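# A prateleira de dois andares

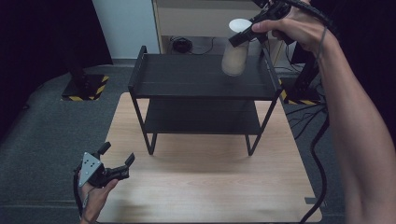
*Lema, n.º 18, p. 247*

O copo ficava na prateleira preta, no andar de cima, do lado direito, mais para o fundo. Marthinus Mabuza punha-o lá todas as noites antes de se deitar e tirava-o todas as manhãs. Era um copo baço, bege, que a mãe trouxera de Drundberg embrulhado numa camisola.

Tinha comprado a prateleira em agosto, numa loja da Rua do Nallow, por 18 euros. O homem da loja queria vinte e acabou por ceder porque faltava o papel das instruções. Marthinus levou-a debaixo do braço até casa e pousou-a em cima da mesa de madeira clara. Experimentou-a encostada à parede, depois ao meio, depois outra vez encostada à parede. As pernas abriam um pouco para fora e ele gostou disso.

No andar de baixo guardou as contas da luz e uma caixa de fósforos. No de cima, só o copo.

A irmã telefonou no dia 21 de janeiro de 2024. Vinha passar uns dias e queria saber se havia lençóis.

— Há lençóis — disse ele.

— E o copo da mãe, ainda o tens?

— Tenho.

Ela ficou calada. Ouvia-se um autocarro do outro lado.

— Pensei que se tinha partido na mudança — disse ela.

— Não se partiu.

Chegou dois dias depois com uma mala pequena e um saco de laranjas. Tirou os sapatos à entrada e atravessou a alcatifa cinzenta em meias. Parou diante da mesa e passou o dedo pelo rebordo da prateleira, do lado esquerdo, à procura de pó. Havia algum.

— Podias ter-me perguntado se eu o queria — disse.

Marthinus foi à cozinha pôr água ao lume. Quando voltou, ela tinha o copo na mão e virava-o para a janela.

— A mãe tapava-o com um pires — disse ela. — Por causa das moscas.

— Com uma tampa branca.

— Era um pires.

Ele não insistiu. Foi buscar uma tampa redonda à gaveta e pô-la em cima do copo. Ficava um pouco larga. A irmã olhou para aquilo e descascou uma laranja sem se sentar.

Jantaram sopa e falaram do trabalho dela no armazém da Zitum, onde embalava 300 caixas por turno e lhe doíam os pulsos. Ele perguntou se ela já tinha ido ao médico. Ela disse que ia em breve.

De manhã a cama estava feita e a mala fechada junto à porta. O copo estava na prateleira, no mesmo lado, com a tampa ao lado.

— Fica contigo — disse ela. — Mas no verão levo-o eu.

— No verão, então.

Marthinus desceu com a mala até à paragem. Depois subiu e lavou as tigelas da sopa.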